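The Second Life of the Shape Block

By Othmane Saber

I bought my first set of shape blocks for 49 dollars, which my sister still brings up at Christmas. They were second-hand. They came in a bread bag. Two of them had teeth marks and one, a green thing I took for a lozenge, belonged to a completely different toy. I was thrilled.

You'll know the sort I mean, even if you haven't handled one since kindy. Chunky plastic shapes in bright colours, made to be posted through holes in a lid by somebody who would much prefer to eat them. The lid always goes first (it gets sat on, or becomes a hat), then the bucket ends up in the sandpit, and what's left rolls around the bottom of a toy box for ten years until someone's mum has a clean-out. That's where I come in!

I've been collecting them since I was at uni, on and off. Mostly on. The spare room in our place at Clistham has shelves on three walls and I'm eyeing off the fourth. My favourites are the old Vendeo sets, which have a slightly soapy feel and colours you don't see now, a mustard especially that I'd happily paint a kitchen in. The Kabbaj ones are sharper at the corners and noisier when you tip them out. I like those too, but I wouldn't want to tread on one in the dark, and I say that having done it last November on the way to get a glass of water.

People assume it's about nostalgia, and I suppose some of it is. What gets me, though, is how good they look once you take them away from the bucket. Jumbled together they're just clutter. Put them on something plain, give each one a bit of air, and suddenly you're noticing that a star has a lovely flat top, or that a cylinder picks up the light all the way down its side. I have lost entire Sunday-ish mornings to this. My tea goes cold. The dog gives up on me and goes back to bed.

The plain thing matters more than you'd think. I went through a white phase and everything looked like a dentist's waiting room. Black was worse — every speck of dust turned up for its close-up. These days I'm firmly a timber person, and a pale one at that. Maple is the pick of them for me. It's blond without being yellow, the grain keeps quiet, and every so often you get a pinkish streak running through it that makes a red block look even redder. 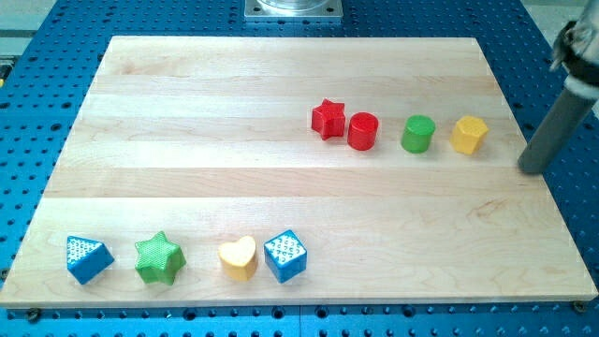 Red star and red cylinder, side by side in the back row on pale maple.

I'm a big believer in rows, by the way, but loose ones. When I started out I used a ruler (I know, I know) and the results had all the charm of a tax return. Now I put the first shape down wherever my hand lands and let the others find their spot. Neighbours can nearly touch. A bit of wobble in the line is good. If two of the same colour want to sit together, let them, and see whether the change of shape does enough on its own. Usually it does.

Boards are easy to come by if you're patient. Mine was sold to me as a pastry board by a bloke at the Grevau market who wanted it out of his ute before lunch. It's made up of long planks, and I always lay it so they run left to right, because the other way round makes me feel as if everything's sliding towards me. A wipe of oil twice a year keeps it happy. Don't overdo it or your blocks will skate.

As for cleaning the blocks themselves, warm water, a squirt of dish soap and an old toothbrush will shift nearly everything. Texta comes off with a dab of metho on a cotton bud, but try it on the underside first! I wrecked the face of a perfectly good purple hexagon by being in a hurry. Stickers I soak overnight. Teeth marks I leave alone. I've grown fond of them, and anyway there's nothing you can do.

My sister's kids came over while I was finishing this and wanted to know which ones they were allowed to play with. All of them, I said, and meant it, mostly. The little one went straight past the Vendeo shelf and picked the green lozenge. She's got it in her bed now and I've been told I can have it back when she's seven.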